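Trays, Tops and Small Treasures
Gallery: the marble counter
2020-01-20

Hello again! If you've come over from the kitchen pages you'll know the counter has been the big saga of our summer. If you haven't, the short version is that we wanted a pale grey marble look on the long bench, we couldn't agree on which one, and we ended up with the Likeck sample that had been leaning against the fridge the whole time (Prakash would like it noted that he picked it first, and he did, and I've said so now).

What I wanted was veining you only notice when you're standing right over it. Some of the slabs we looked at had great black lightning bolts through them and I'd have been wiping at them forever thinking they were soy sauce. Ours has fine little branching lines, mostly running on the diagonal, and the colour goes from soft white to pale grey depending on where you look. 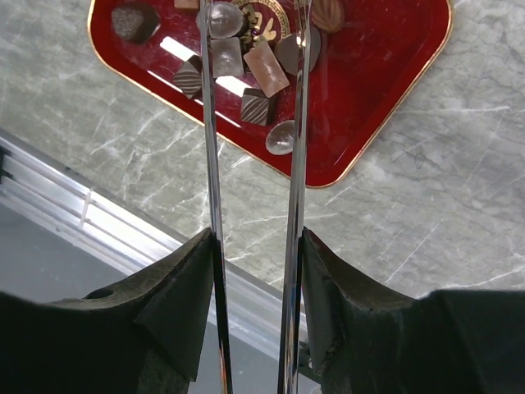 I did worry about it being too plain. We moved here from Drikthorpe, where the old bench was a sort of mustard laminate with a burn mark shaped like Tasmania, and I'd got quite fond of having something to look at while the kettle boiled. So the rule I made for myself was that the bench stays pale and quiet, and anything that lives on it is allowed to be as loud as it likes.

Which brings me to trays. I have too many trays! There's an enamel one from my aunt, a cane one that sheds, and a big round Esance one that doesn't fit in any cupboard we own and has been living behind the couch since April. I tried all of them on the new bench and they looked fine, but fine wasn't what I was after.

Red was the answer. Glossy red with rounded corners and a thin gold-coloured rim, and I don't think I'd have looked at it twice on the mustard bench, but on grey marble it absolutely sings. It shows every bit of glare from the lights, so if you're a person who likes a matt finish you'll hate it. I love it. I leave it sitting on an angle, too, which drives Prakash up the wall.

The tray is also where the bits and pieces go. I'm a terrible picker-upper of bits and pieces, stony ones and shiny ones and anything that's a nice shape in the hand, and they used to end up in coat pockets and then in the washing machine. Now they get tipped out on the red and shuffled about until I like them. The greys and whites come up beautifully against it, and the gold-coloured ones look far more expensive than they have any right to. I like them bunched up together with a good stretch of bare red left over. Spread out evenly they just look like I've dropped something.

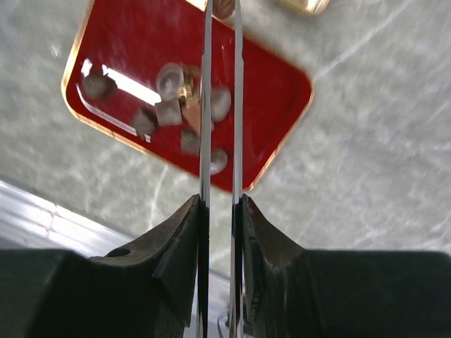

Kjell Myklebust wrote in to ask whether I'd thought about lining the tray with felt, as he'd kept beach stones on a lacquered one for years and the rough ones had left it covered in fine scratches. He also reckons a drop of plain dish soap on a soft cloth is all you need for fingerprints, and that the spray polishes only make them worse.

I hadn't thought about the felt, Kjell, and I'm torn, as I'd lose the shine and the shine is half the fun. I might try a small piece of something clear under the roughest ones and see how I go. The dish soap I've taken on board already.

Next page is the Kaimal shelves, which still need their brackets painted, so give me a fortnight.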